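A Saturday-ish Sort of Outing: The Cundgate Keyboard and Typewriter Fair

I had been meaning to go to the Cundgate fair for years, and every year something got in the way. This time my friend Mercy Kioko put it in my calendar herself, so off we went on 5th January, with a thermos of coffee and a very old Ondieki portable typewriter rattling around in the trunk.

The fair is in the old grain exchange, a five-minute walk from the train station. Parking is awful, so take the train if you can! We drove, circled the block twice and ended up behind a tire shop. Admission was $5 and you get a paper wristband and a map that has the restrooms on the wrong side of the building.

The typewriter hall

We started downstairs with the typewriters, mostly on Mercy's account. Her Ondieki has had a sticky carriage ever since she bought it in November, and there's a repair table where you can sit down with somebody who knows what they're doing. The man who looked at hers (big beard, magnifying glasses pushed up on his forehead) said the rail was full of old oil and cleaned it while we stood there. He wouldn't take any money, so she bought three ribbons from him.

I fell hard for a Zimska desk model with a wide carriage and a bell you could hear across the room. The seller let me type a whole paragraph on it. He wanted $90, and I walked away, and came back, and walked away again. It weighs as much as a dog and I live on the third floor – so no.

Upstairs with the modern stuff

Upstairs is all mechanical keyboards, and it's louder than you'd think. The crowd is younger and everybody wants to talk about switches. I type for a living on whatever came with my computer, so I was out of my depth in a hurry, but people were so nice about it. One woman had me try the same sentence on a whole row of boards and I really could tell the difference by the end. I've got a soft spot for the cream and green ones now.

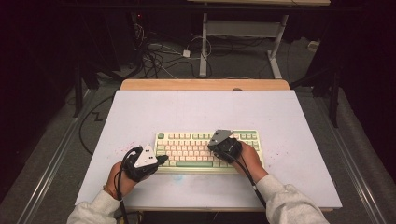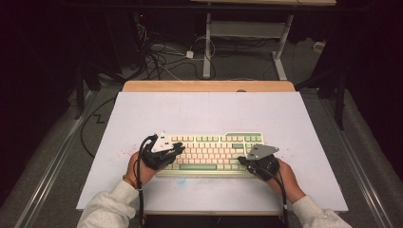
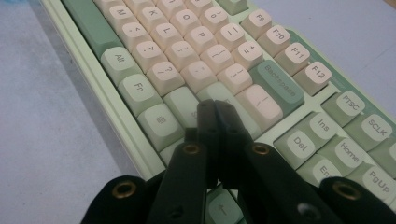
Food, talks and what I brought home

Lunch was dumplings from the Flusosska stand by the back stairs. Get the mushroom ones, and get them before noon, because the line after that was ridiculous. There's hardly anywhere to sit, so we ate on the steps with our coats on.

We caught one talk, on the history of the space bar, which I was sure would put me to sleep. It ran 15 minutes over and I didn't mind a bit. The speaker said the fair had roughly 3000 visitors last year, and from the crush at the coat check I'd believe it.

I came home with a bag of odd keycaps, a felt typing mat and a tin that used to hold ribbon and now holds my paper clips. Mercy has already written me two letters on the Ondieki, with no margins to speak of. I'm still thinking about that Zimska, and if anyone reading this bought it, please let me know how the bell is doing.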